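December, 16:40. Glue notebook, page 29

Third go at the Grellov hide-glue substitute. Iddrisu Dogbe brought back the second tin and swears by it for chair joints. I remain unconvinced. The leaflet claims it can be reversed with warm water "in minutes", and I have yet to see a leaflet that was written by someone holding a stuck tenon.

Made up two batches, one to the leaflet and one thinner, as Anqi Lei suggested. Beech offcuts, end grain sized first, clamped overnight by the back wall. The thin batch smelled the same and ran everywhere. Wiped off with a rag, which then stuck to the bench. So it does stick to something.

Pull test on the hanging scale this afternoon. Leaflet batch let go at 500, thin batch at 400, both in newtons. Proper hide glue from the old jar beat the scale's stop, so I have no number for it and won't pretend to. 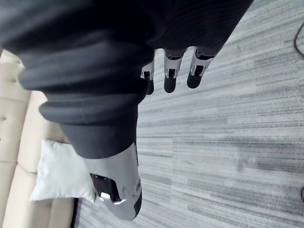

Both failures were in the glue line. No torn fibres on either face, clean as you like, and that bothers me more than the readings. One pair each proves very little, I know. Iddrisu will say my surfaces were too smooth off the plane. Could be. I toothed the old-glue pair and forgot to tooth the others, so the comparison is lopsided and that is my own fault.

Reversal: leaflet batch in warm water, still solid when I went for tea, still solid when I came back. Left it in the jar with the lid on.

To do: tooth all faces, four pairs of each. Ask Anqi where she got the Kaludo stuff, order no. 3460 on the shelf label, and whether it has been opened before. Don't let anyone put this on the Yuan chairs until I've done the second lot. Buy rags.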